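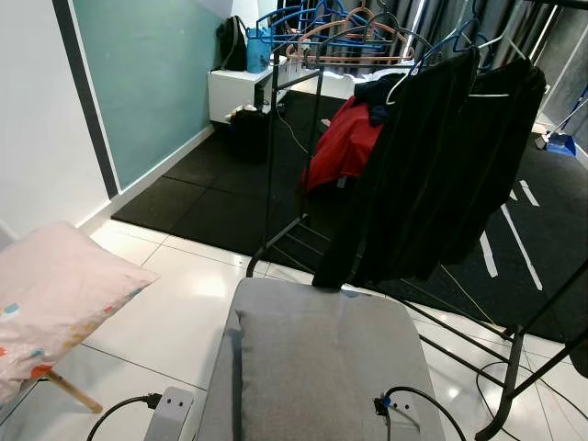 건조대와 그 앞 타일 바닥. 긴 검정 옷은 흰 플라스틱 옷걸이에, 빨간 재킷은 그 뒤 왼쪽에 걸려 있음.

12월 작업 노트, 옷 말리는 자리 정리

오전 9시 20분 시작. 오늘 할 일은 건조대 주변 정리, 옷걸이 분류, 천 조각 건조 시험의 나머지 반. 지난달 노트에 "다음에 정리"라고 세 번이나 적혀 있어서 이번에는 시험보다 정리를 먼저 넣었다.

건조대부터. 가로대 위에 빈 옷걸이가 서로 엉켜 있다. 파란 플라스틱과 연어색에 가까운 분홍 플라스틱이 대부분이고 사이사이에 철사 옷걸이가 끼어 있다. 하나를 빼려고 당기면 옆의 것이 같이 딸려 온다. 고리 방향이 제각각인 것이 원인. 전부 내려서 고리를 같은 쪽으로 돌려 다시 걸기로 했다. 철사는 따로 묶는다. 얇아서 플라스틱 사이로 파고들고, 젖은 옷을 걸면 어깨에 자국이 남는다. 버릴지 말지는 수펀에게 물어볼 것. 전에 실 타래를 걸 때 쓴다고 한 적이 있다.

긴 검정 옷은 한동안 그 자리에 두기로 했다. 길고 무거워서 접으면 주름이 깊게 잡히고, 다른 데 걸면 밑단이 바닥에 닿는다. 건조대에서는 밑단이 바닥까지 내려오지 않으니 지금 자리가 낫다. 다만 앞에 회색 쿠션이 있어서 옷자락과 쿠션이 가깝다. 옷을 말릴 때는 쿠션을 한 뼘 이상 앞으로 빼고, 다 마르면 되돌린다. 쿠션 천이 부드러운 편이라 물기가 떨어지면 오래 간다. 지난번에 에이머가 젖은 수건을 잠깐 올려놓았다가 다음 날까지 축축했다.

빨간 재킷은 가로대 위에 뭉쳐 있던 것을 펴서 옷걸이에 걸었다. 뭉친 채로 두면 안쪽 겨드랑이 부분이 제일 늦게 마른다. 재킷 위쪽의 작은 남색 옷은 누구 것인지 모름. 점심때 물어보기로 하고 일단 그대로.

10시 05분. 옷걸이 분류 시작. 플라스틱 두 색을 용도로 나누자는 것이 육란 의견이었다. 파란색은 시험용 천, 분홍색은 사람 옷. 단순해서 좋다. 흰색은 검정 옷에 쓰고 있으니 예외로 두고 긴 옷 전용으로 한다. Iner 쪽에서 받은 어깨 커버는 흰색에만 끼워 본다. 파란색에는 헐거워서 돌아간다. 지난번에 고무줄로 감아 봤지만 고무줄이 천에 붙어서 그만두었다.

흐르보예는 색으로 나누면 일주일 안에 도로 섞인다고 한다. 그럴 수도 있다. 그래도 섞였다는 것이 눈에 보이니까 지금보다는 낫다고 답했다. 가로대 끝에 이름표를 다는 것은 보류. 테이프로 붙이면 검정 도장에 끈적한 것이 남고, 끈으로 묶으면 옷걸이를 밀 때 걸린다.

건조대 아래쪽 낮은 선반(가는 봉이 나란한 부분)은 비워 두자고 정했다. 한때 양말과 장갑을 널었는데 바닥과 너무 가까워서 먼지가 붙는다. 긴 옷이 걸려 있으면 밑단이 그 위로 늘어지기도 한다. 납작하게 말려야 하는 니트류만 예외로 허용하고, 그때는 밑에 마른 수건을 깐다.

11시 정각. 바닥. 타일이 반들거려서 물방울이 잘 안 보인다. 비스듬히 봐야 보인다. 마른걸레로 한 번, 젖은 걸레로 한 번, 다시 마른걸레. 줄눈은 오늘 손대지 않음. 전선이 건조대 다리 가까이를 지나가는 것은 전부터 신경 쓰였다. 다리가 앞쪽으로 길게 뻗어 있어서 발도 걸리고 선도 걸린다. 건조대를 옮길 때는 반드시 선부터 치울 것. 들지 않고 밀면 다리에 선이 감긴다.

안쪽 검은 고무 매트는 쓸기만 했다. 이음매에 실밥이 낀다. 빗자루로는 안 나오고 솔로 이음매를 따라 밀어야 나온다. 흰 테이프 선은 떼지 말라고 유팅이 적어 두었으므로 그 위로는 솔질을 하지 않았다. 가장자리가 들리기 시작하면 알려 달라고 함.

11시 40분. 건조가 더딘 문제 때문에 천장도 한 번 봤다. 습기가 올라가서 패널 이음선에 얼룩이 생기는 건 아닌지 육란이 걱정하던 부분. 맨눈으로는 얼룩이라고 할 만한 것을 찾지 못했다. 등을 켜 두면 주변이 밝아서 옅은 얼룩은 놓칠 수 있으니, 다음에는 등을 끄고 손전등을 옆에서 비춰 볼 것.

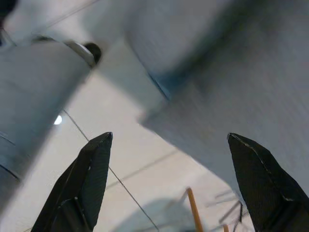
천장 패널과 이음선, 왼쪽에 켜진 둥근 등.

등의 열은 옷 말리는 데 영향이 없다고 봐도 된다. 손을 가까이 대 봐도 모르겠다. 결국 공기가 도느냐의 문제인데, 벽 쪽은 공기가 잘 안 돈다. 오후 시험이 그걸 확인하는 것이었다.

점심때 남색 옷 주인을 찾음. 에이머 것. 잊고 있었다고 한다. 다 마른 것을 확인하고 가져갔다.

오후 1시 10분. 천 조각 시험 나머지 반. 조건은 지난번과 같다. Csonka에서 보내 준 면직물을 같은 크기로 자른 것 두 장, 각각 물 400 mL에 담갔다가 손으로 짜고 털어서 건다. 하나는 가로대 바깥쪽에 단독으로, 하나는 긴 옷 바로 옆에. 둘 다 파란 옷걸이. 4시간 뒤 무게를 잰다.

결과:
바깥쪽 단독 178 g
긴 옷 옆 187 g

차이가 크지는 않지만 지난번과 방향이 같다. 손으로 짠 것이라 처음 물기가 정확히 같지 않았다는 점은 그대로 남는다. 수펀 말로는 짜지 말고 걸어서 떨어지게 두었다가 시작하면 좀 더 고르다고 한다. 바닥이 타일이라 대야만 받치면 가능하다. 다음번에 그렇게 해 본다. 시작 무게도 꼭 적을 것. 이번에도 한 장은 적는 것을 빠뜨렸다.

시험이 돌아가는 동안 옷걸이에 표시를 했다. 색으로만 나누면 어두울 때 헷갈린다는 말이 나와서, 시험용은 목 부분에 가는 선 하나, 사람 옷용은 표시 없음으로 정했다. 처음에는 고리 바로 밑에 그었는데 옷깃에 가려서 안 보인다. 어깨 쪽으로 손가락 한 마디 내려서 다시 그었다.
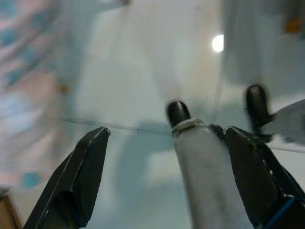

먼저 그은 선은 알코올로 지웠다. 분홍색에서는 깨끗이 지워지는데 파란색에서는 그림자처럼 조금 남는다. 쓰는 데 지장은 없다. 철사 옷걸이에는 표시하지 않았다. 그을 면이 없고, 묶어서 따로 두었으니 섞일 일도 적다.

오후 3시쯤 Jellimville 창고에서 전화. 접이식 건조대가 하나 남는데 받겠느냐고. Drirunix 시험 때 쓰던 것과 같은 모양이라고 한다. 놓을 자리를 생각해 봤다.

1안. 지금 건조대 옆에 나란히. 옷 사이 간격은 넓어지지만 쿠션 쪽으로 지나다닐 틈이 거의 없어진다.
2안. 뒷벽 흰 수납장 앞. 수납장 선반에서 물건을 꺼낼 때마다 옮겨야 한다. 위에 올려 둔 가방들도 마찬가지. 매트 위라서 물이 떨어지면 이음매로 들어간다.
3안. 접어 두고 긴 옷이 있는 날만 편다.

3안으로 기울었다. 육란도 같은 생각. 흐르보예는 접어 둔 건조대는 결국 아무도 안 편다며 1안. 일단 받는다고만 답했고 언제 오는지는 아직 모른다. 오면 다리 폭부터 잰다.

왼쪽의 분홍 베개도 자리를 정해야 한다. 주황, 빨강, 청록, 노랑 점이 찍힌 것. 가구 위에 비스듬히 올려놓고 지내는데, 건조대에 젖은 옷이 있을 때는 조금 떨어뜨려 두는 편이 안전하다. 밝은 색이라 검정 옷에서 물이 빠지면 바로 티가 난다. 검정 옷이 실제로 물이 빠지는지는 흰 천으로 안쪽 솔기를 문질러 봤다. 마른 상태에서는 묻어나지 않았다. 젖은 상태로는 아직 안 해 봄.

오후 5시 10분 시험 종료, 위의 무게 기록. 천은 그대로 걸어 두고 내일 아침에 한 번 더 잰다. 재는 사람은 유팅. 저울 위에 올리기 전에 옷걸이에서 빼는 것 잊지 말 것. 지난달 수치 하나가 옷걸이까지 포함된 것으로 의심되는데 확인할 방법이 없어서 표에서 뺐다.

남은 것
철사 옷걸이 처리, 수펀 답 기다림
검정 옷 젖은 상태로 물빠짐 확인
등 끄고 천장 이음선 다시 보기
접이식 건조대 다리 폭
어깨 커버 흰색에 끼운 것, 일주일 써 보고 돌아가는지 적기

덧붙임. 퇴근 전에 보니 분홍 옷걸이 하나가 벌써 파란 쪽에 가 있었다. 도로 옮겨 놓음.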